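Stop tuning the hand

Every planning meeting at Posberg ends with a request for better fingers. I write the planner, so I am biased, but the fingers are fine.
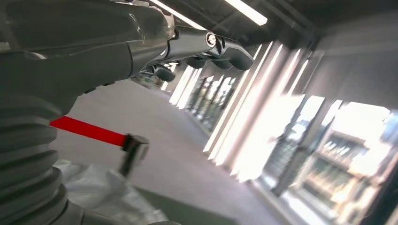
Fingertips, bellows and a very long corridor.

Our perception code treats glass as a rumour. I have 922 lines of special cases for daylight, 37 of which I understand. 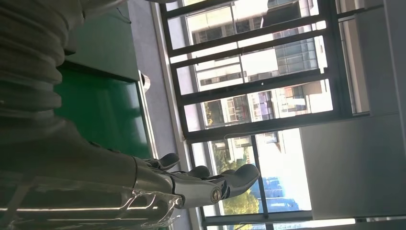 Window light behind the hand.

Then there is the parcel. Label up, says the sign, in a language the planner doesn't read. We gave two arms one schedule and called it coordination. Give me a decent log viewer and you can keep your fingers.

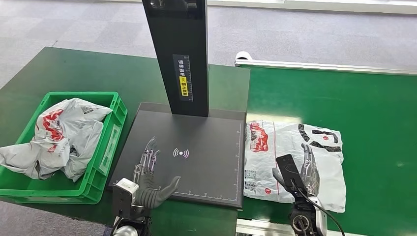
One hand over the scanner, one on the parcel.

Comments
Ingvar Fogh: Only 922?
jivitz_fan: Fingers are not fine, mate.

Related
Plavcombe and the colour of noise
100 ways to drop a box

© Posberg Notes | Contact | Back to top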